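thread on moving from Drinberg to Sellstead on a budget, as promised. grab a tea

1/ get quotes early. mine went from 800 to "call us back" in a week. ended up with Skunel, small firm, fine, bit gruff on the phone

2/ start with the stuff you never use. loft, top of wardrobe, that drawer. I started with the kettle. do not start with the kettle

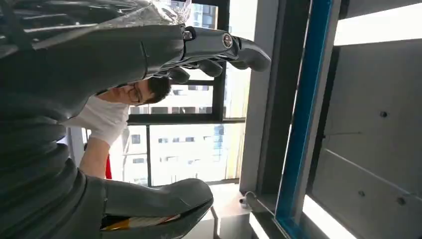 crinkly plastic season

3/ boxes. 40 sounds like loads. isnt. ask at the shops in Mapplebeck, they flatten them out the back before lunch and will hand over a stack if you're nice

4/ books in small boxes only. learnt this in April on the stairs, my back still brings it up

5/ one folder for all the paperwork. tenancy, meter readings, the silly cards you cant bear to bin. keep it ON you, not in the van
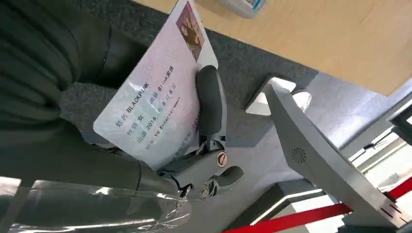

6/ CHANGING YOUR ADDRESS
bank, doctor, work, council, then everyone else. post redirection takes longer than you'd think so do it first. I did it last, hence a months worth of letters sat in Drinberg

7/ take meter photos at both ends, same day. old supplier tried to bill me for 4,000 units I never used, photo sorted it in one call

8/ first night bag: sheets, loo roll, charger, mugs, somthing for breakfast. keep it by the door and tell everyone else to leave it alone

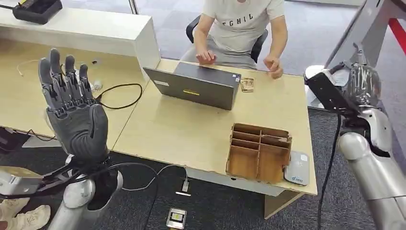
Few of you asking, is it worth paying for packing too?
Only if you're short on time. I was quoted 6 hours of it and did the lot myself over two weekends instead, saved enough for a decent mattress

right, off to find the tin opener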